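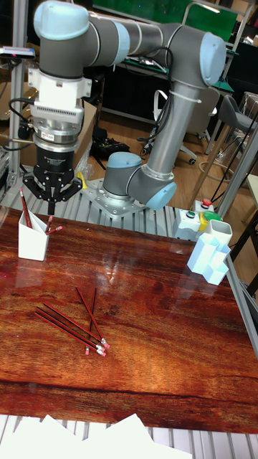
White pencil cup with angled top, three red pencils in it and five on the table.

Clalleseck Angled Pencil Cup, white
By Nélida Pereyra
January

Clalleseck sells this cup as a "desk organizer," which is a big name for one compartment. It is a rectangular cup. The top is cut on a slant. Pencils go in it. We stock it because schools and front offices keep asking for a plain white one, and I was asked to write the page after using two of them for a month.

The slanted opening is supposed to make pencils easier to grab. Maybe. The low side does let you get your fingers on a short pencil, and if you go through pencils down to the stub you will like that. With full-length pencils I noticed no difference from the straight-sided Osport cup I already had. What I did notice is that a few pencils on their own won't stand up straight. They lean whichever way they landed, some left, some right, and stay there. Fill the cup and they hold each other up. If you want three pencils standing like soldiers, buy something with dividers.

Clalleseck's sheet says it holds 17 standard pencils. I got 17 in. Getting one back out without dragging its neighbors along was another matter, and 13 is where I stopped being annoyed. Fat markers cut that down fast.

White shows graphite. Load it eraser end up, the way most people do, and the points mark the bottom, where you won't see it. Load it point up and your fingers smudge the rim instead. A damp cloth took care of most of it. Gilmar Lacerda in our returns room says the common complaint is that buyers expected a set. Pencils are not included, red or otherwise.

On a polished tabletop the cup slides if you bump it. There are no rubber feet, and for the price I think there should be. Stick-on felt dots fixed mine, though you have to buy those yourself. It looks fine against dark, heavily grained wood, if looks matter to you, and a little lost on a white desk.

The copy on the box also promises a "calmer workspace." My pencils still end up in a heap next to the cup by lunch. Edith Cusi, who shares my table, puts hers back every time and did so before the cup arrived.

Item number: 655
Color: white
Compartments: one
Sold singly
Feet: none
Pencils: not included

Returns accepted unused, in the box. Questions about school orders go to Arturo Zuccaro at the order desk. He can also tell you when the straight-sided Osport cup is back in stock, and I would ask him that first.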